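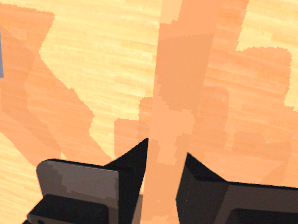

Orange strip on pale boards, seen from above

From: Hannelore Sutter
To: Ballevent hall list
Date: 12 February 2021
Subject: Re: Floor in the main hall, oil or lacquer

Thanks for the figures. My answers are below your message, which I have left in for those who joined the list after October.

> We have two prices for the main hall floor. Dridomau would sand
> and lacquer the lot for 3495, three coats, and we would be shut
> for nine days. Pokport would sand and oil it for less but they
> want us to re-oil every year, and they put that at 743 a time.
> The dance group prefers oil because lacquer is slippery in socks.
> The badminton people want lacquer because the court lines stay
> put under it. Can we settle this before the end of the month?
> Also, does anyone know what was put on it last time?

Last time it was lacquer, one coat over a stain. I have the old invoice. The stain is why the boards by the kitchen door look darker than the rest, and both firms say it will come out with the first pass of the sander.

On the price, the oil is cheaper only in the first year. By the second re-oiling we will have spent more than Dridomau is asking, and someone has to move the chairs each time.

On slipping, I rang Dridomau and they can do the last coat in matt, which grips better than the satin. It adds 200 to the bill. I have walked on the matt in socks at the school in Fuentealba and had no trouble, but I am not a dancer — it would be better if two or three of the Thursday group went over and tried it.

On the court lines, they have to be painted before the final coat, so the badminton club needs to give us its measurements before work starts. Last time they came a week late and the lines went on top, and they were worn through by the spring.

One thing neither firm has priced is the gap along the stage. It takes a pound coin on edge at the left-hand end. I would like it filled before any sanding and will ask both of them for a figure.

I am away from the 23rd. If you want the old invoice, write to me directly and I will scan it, as the list strips attachments over a certain size.

Hannelore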